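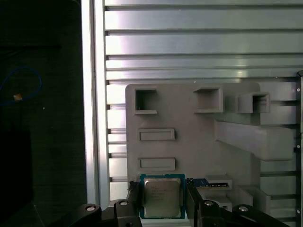

## Fitting the processor

Switch off at the wall and touch bare metal on the case first. Hold the chip by its edges and keep your fingers off the underside.

1. Lift the socket lever and open the frame.
2. Match the notches on the chip to those in the socket.
3. Lower it straight down. Don't press.
4. Close the frame and push the lever home.

Leave the memory until the processor is locked in.

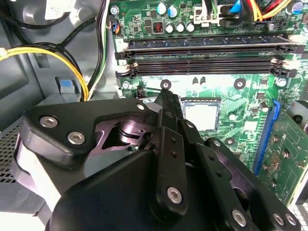
Can I fit the cooler before the memory?

Small ones are fine, but a wide cooler can block the nearest slot.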